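Kikthorpe Sleep and Daylight Study
Call for participants, second intake

The Kikthorpe study group is recruiting adults for a home-based study of evening light exposure and sleep onset. The first intake closed with 101 completed records. The second intake opens in February and will close when 230 further participants have been enrolled.

Eligibility
Applicants must be between 25 and 60 years of age, live within the Kikthorpe or Brutberg postal areas, and keep a regular daytime schedule. Shift workers, persons who have crossed more than two time zones in the past month, and persons taking prescribed sleep medication cannot be included. Only one member of a household may enroll.

What is involved
Participation lasts four weeks. During weeks one and three, participants keep their usual home lighting. During weeks two and four, the main evening lamp is fitted with a Drilo bulb supplied by the study, which dims in fixed steps from 8:00 p.m. A light logger is worn on the wrist at all times except when bathing. A paper diary is completed each morning before 10:00 a.m. and covers bedtime, estimated time to fall asleep, wakings, and caffeine intake.

Each participant attends one intake session and one return session at the Thaler Building. Sessions last 45 minutes. No blood or saliva samples are taken.
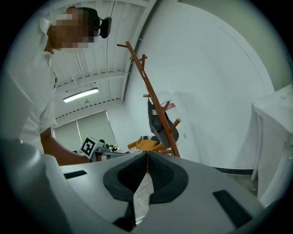
Leaning in, with a strap around the head and a small black device at the front.

Payment
Participants who return the logger and all four weekly diaries receive a single payment of $230. Those who withdraw after the second week receive half of this amount. Travel to the Thaler Building is reimbursed at the public transit rate on presentation of tickets. Parking is not reimbursed.

Data handling
Logger data and diaries are stored under a participant code. Names and addresses are kept separately and deleted once payment has been issued. Participants may withdraw at any time without stating a reason and may request removal of their data until analysis begins.

How to apply
Request the screening form from Clodagh Madigan, study coordinator, Room 2, Thaler Building, or by telephone at extension 3977, between 9:00 a.m. and 4:00 p.m. Quote "second intake" in all correspondence. Applicants from the first intake who were placed on the waiting list must submit a new form.

Questions about the study design should be directed in writing to Cormac Phelan at the same address. Screening results are sent by mail within two weeks of receipt of the form.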